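Araya Stormwater and Creek Program
Progress report to the Trastura Fund, second period
Tuesday, September 3, 2019 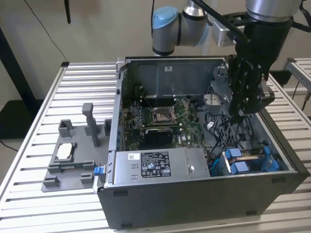
Dear Melur,

Thank you again for your patience over the summer, and for the kind note you sent after the board call (I read it out to the whole office, and it went down very well). We have a good deal to tell you this time.

The big piece of news is that both settling ponds on the Hellitz side are dug and lined. Ifeanyi Okafor and his crew finished the second one in August, after losing the better part of a week to rain, and the planting along the banks is under way. We had budgeted for 1212 sedge and rush plugs, and 697 of them are in the ground. The rest are waiting at the nursery until the soil on the north bank firms up a bit.

Water sampling has gone more slowly than I hoped. Robel Feyisa has been out to the creek after every heavy storm, and the samples go to the lab at Orketti, who have been lovely to work with but are short of staff. We have the phosphorus results through July and are still waiting on the rest. I would rather send you the full set than a partial one, so please look for it with the next report.

On the household side, 60 homes have signed up for rain barrels and downspout changes. Tsz-kin Lai did most of the door-knocking and has a waiting list for the spring.

One request: we would like to move what is left in the travel line over to pipe fittings. The outlet at the lower pond needs a larger valve than the one in the drawings. Gebremedhin Tsegaye has the quotes and will send them to you separately.

Do come and see the ponds if you are ever out our way!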